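Pallico wrist camera and gripper kit
For benchtop arms built at home or in a shared workshop

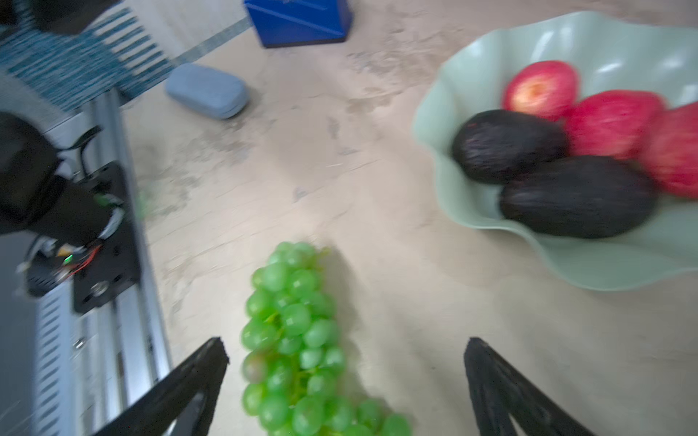 Soft fruit is a hard job for a small gripper. The berries roll, the stems catch, and a finger that closes a few millimetres too far will split a skin. We started work on Pallico after using stiff parallel jaws on our own bench arm and getting tired of wiping down the table.

The kit gives you a pair of tapered black fingers, the drive that opens and closes them, and a small camera that sits behind them and looks out along the tips. It is sold for people who already have an arm, or are part way through building one. It is not a complete robot.

What you get

Gripper body with motor fitted
One pair of tapered fingers
Wrist camera with mount and cable
Controller board with power light
Black mounting plate for slotted aluminium rail
Bolts, T-nuts and cable ties
Printed wiring sheet

You will need your own arm, rail, power supply and computer. A set of ordinary hex keys and a small crosshead screwdriver will do for the whole build.

Fitting

Bolt the gripper to the last joint of the arm before you fit the camera. The camera mount shares two of the same holes and it is awkward to go back. Leave the bolts finger tight until the camera is in, then square everything up and tighten.

The mounting plate is for the base end. It fixes to slotted rail and can be slid along before you lock it. If your rail is clamped to a kitchen table or a folding bench, put something thin under the clamp and check it again after the first session.

Run the cable in a loose loop at each joint. Move the arm by hand through its full travel with the power off and watch for anything that pulls tight. Most of the returns we see are cables that were tied too short at the shoulder.

Connect the controller last. Red and yellow wires go where the wiring sheet shows them. The older sheet, supplied with kits sent out before February, has the camera lead drawn on the wrong side of the board. If you have that one, ask us for the new sheet.

Setting up the camera

The fingers should come into view from the bottom corners, with clear space between them when open. Tilt the mount until they do, then lock it. A view with only one finger showing will work for testing, but you will have trouble lining up on anything small.

Soft, even room light suits the camera better than a desk lamp. Fast moves will blur the picture. Slow the arm down for the last part of the approach, or let it settle before you take a reading.

Using it

Set the closing force low and bring it up a step at a time. The control runs from 1 to 7, and we leave ours on 3 for fruit with thin skins. Aubergines and apples need a wider opening and a firmer grip, and a glossy skin can slip if you take it near the end. Grapes are easiest to lift by the main stem where you can get at it. From the side, the bunch tends to turn.

The fingers wipe clean with a damp cloth. They are not rated for contact with food, so keep a separate bowl for test fruit and don't eat what has been through the gripper.

Software

Pallico works with the Ekirach control program, which is free to download and runs on Windows and Linux. The camera shows up as a normal USB camera, so you can also use it with your own code. Open and close commands are plain text over serial and are listed on the back of the wiring sheet.

Finger options

The standard fingers are supplied in the kit. A wider pair, sold as Rondonuwu fingers, has a flatter tip for boxes and cases. They swap over with 4 screws. The force settings do not carry across, so start again from 1 after changing them.

Spares and returns

Fingers, camera cables and mounting plates are kept in stock by Woltutar and can be ordered singly. Motors are sold only with the gripper body. Unused kits can be sent back within 30 days. Please include the bolts, as the long ones for the camera mount are not a common size.

Shared workshops ordering more than one kit can ask for them to be packed together in a single box with one wiring sheet per kit.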